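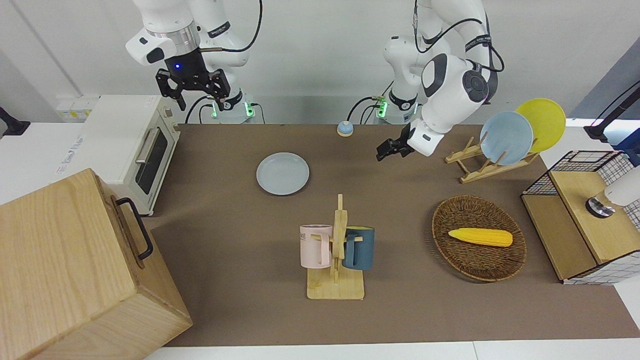

Room 4, brown-topped work table and wall corner, from the side.

LAURITSEN BUILDING, GROUND FLOOR
General safety inspection - checklist and comments
Inspected by: Osaze Lawal
Received by: Gion Kälin
Date: 25 August 2024
Key: P = pass, A = action needed, N = not checked

1. EXITS AND ESCAPE ROUTES

1.1 Main corridor clear to full width - A
Comment: Flattened cartons stacked outside the stationery closet. Moved during the visit. Same finding as last December. The closet is too small for what is delivered to it, and the order size should be cut.

1.2 Final exit door opens fully without a key - P
Comment: Push bar is stiff at the hinge end. Lubricate.

1.3 Rear exit door - A
Comment: Door closes but does not latch unless pulled. Closer arm adjusted two turns, no improvement. The strike plate has dropped and needs to be refitted. Stutham to quote.

1.4 Exit signs legible from every point in the corridor - P

2. FIRE EXTINGUISHERS AND ALARM

2.1 Extinguishers in place, on brackets, pins sealed - A
Comment: Unit tagged 754 found on the floor behind the copier. Bracket is still on the wall. Gauge in the green. Rehung.

2.2 Service labels in date - P
Comment: Next service due in December. Book it early, the last one slipped by five weeks.

2.3 Manual call points unobstructed - P

2.4 Alarm panel shows no faults - P
Comment: Panel log reviewed. One zone 2 fault entry, cleared by reset, no cause written down. Whoever resets the panel should enter a cause, even if the cause is "unknown."

2.5 Alarm audible in restrooms with doors closed - N
Comment: Sounder test not possible during office hours. Carry over.

3. LIGHTING

3.1 General lighting adequate for task - P
Comment: Replacement tubes in the corridor are 3000 K, the originals are 4000 K. No safety issue. Order one type from now on.

3.2 Emergency lights come on with the test key - A
Comment: Fitting above the stair foot went out after nearly two minutes. Battery to be replaced. All others held for the length of the test.

4. ELECTRICAL

4.1 Distribution board closed, labeled, access clear - A
Comment: Circuit chart is a photocopy of the previous tenant's. Three circuits on it no longer match the board. Jukelar holds the current drawing, request a copy and post it inside the door.

4.2 Outlet covers intact - P
Comment: One hairline crack by the kitchen sink. Monitor.

4.3 No power strips plugged into other power strips - A
Comment: Two found, both under desks in the front office. Separated. Additional outlets were requested last year and the request is still open with Allar.

4.4 GFCI outlets trip and reset - P

5. FLOORS AND STAIRS

5.1 Floor surfaces even and dry - P

5.2 Entrance mat flat, edges down - A
Comment: Leading corner curls upward. Tape is not an acceptable repair. Replace the mat.

5.3 Stair nosings and handrail secure - P
Comment: Bottom rail bracket has one screw of a different size. It holds. Replace when the stairwell is painted.

6. FIRST AID

6.1 Kit stocked to the list on the lid - A
Comment: Eyewash past its date. Small dressings used up.

6.2 Names of first aiders posted - P

OPEN ITEMS
1.3 Stutham, strike plate
2.5 Lawal, sounder test outside office hours
3.2 Battery, stair foot fitting
4.1 Kälin, circuit chart from Jukelar
4.3 Allar, additional outlets
5.2 Entrance mat
6.1 Kit refill

Items marked A and corrected during the visit stay on the sheet and are checked again at the December inspection.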